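Guides > Desktop arm > Set-up and care > Section 5: When the gripper stalls or drops a part

5 min read

Revised by Hiu-tung Liao, February 24, 2018

A gripper stall is the fault you will meet first on the Drulska arm, and it is a great one to learn on! Almost everything you find out about the arm while fixing it (how the horn sits, where the wires like to go, what a tired servo sounds like) pays off later. Work through the steps in order the first time, even if you think you already know the answer.

How the fault shows itself

The fingers start to close, stop partway and buzz. The status line in Lurkia reads GRIP LOAD, followed by a number. Anything above 76 means the gripper servo is pushing hard against something. After four seconds at that level, Lurkia cuts power to the gripper only. The other joints stay live and hold their position.

CAUTION: The arm can still move after a GRIP LOAD cutoff. Press Hold, then support the forearm with one hand before you switch off at the supply. With the power off, the shoulder lets go all at once and the wrist comes down fast.

CAUTION: Never free a stuck part with your fingers while the supply is on. The gripper may close again as soon as the load drops.

Clearing the stall

1. Press Hold in Lurkia. Support the forearm and switch off at the supply.

2. Ease the part out. If it won't come, turn the gripper horn by hand in the opening direction. Go slowly, and stop if you feel it click.

3. Touch the servo case lightly. If it is too hot to keep a fingertip on, leave it for 17 minutes before going any further. Go make tea, it's worth the wait.

4. Follow the wires from the wrist to the gripper. A loop that has slipped between the fingers is the classic cause, and a lovely quick fix: pull it back and tie it loosely. Leave enough slack for the wrist to bend all the way both ways.

5. Check the horn screw. On arms printed from the August files the horn can creep around by one tooth, so the software thinks the fingers are open when they are half shut. Take the horn off, center the servo from the Joints page (power on, hands clear), switch off again and refit it.

Note: If you printed your fingers in Hrubý filament, look closely at the pivots too. Ours wore a small ridge there that caught on every close.

Testing with a brick

6. Clear the space under the arm and put a toy brick with straight sides on the table, within easy reach of the gripper. Switch on, open the fingers and jog the wrist down in small moves. Stop with the brick between and below the open fingertips, and look at the gap from the side before you go lower. 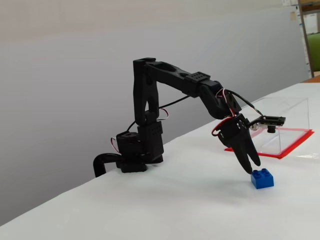 7. Lower the gripper until the fingertips are alongside the brick, clear of the table. Close at the slowest speed and watch the load number. It should climb smoothly and settle below 76.

8. Lift, hold, and set the brick down again. Repeat this five times. If the brick slips on any lift, raise the grip setting by one and start the count over.

If it stalls again

Swap the gripper servo lead with the wrist lead at the controller, power off, and run the channel check in Lurkia. If the fault follows the servo, replace the servo. If it stays with the channel, the controller needs attention, and Prurnwood will want the log file along with your serial number. Put the leads back where they came from before you pack anything up.

Related
Section 4: Centering the servos
Section 6: Routing and tying the wrist wires
Printing spare fingers
Reading a Lurkia log file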